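3.2 Lids and crates in the packing room

The second part of the study concerns the packing room at Drurnden, where plastic parts are sorted before they go back into use. Loose lids are the most difficult items to sort. They differ in shape and colour, as Figure 4 shows, and the crates around them are mostly blue.

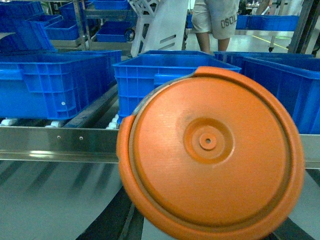
Modise kept a list of 200 lids and grouped them by outline first – round or cornered – and by colour second. With this order, 13 lids remained without a group.

Flat pieces were a separate problem. A small lid can lie on a larger tray of similar colour, and the workers then often recorded both as one item.

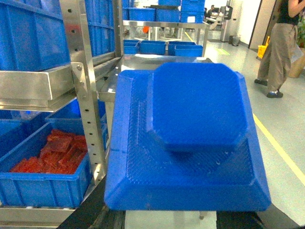

For this reason we asked that each piece be written down alone, also when it was found on top of another. Shelves and carts were listed separately, and their contents are treated in Section 3.3.

Figure 4. Lids and blue containers in the packing room.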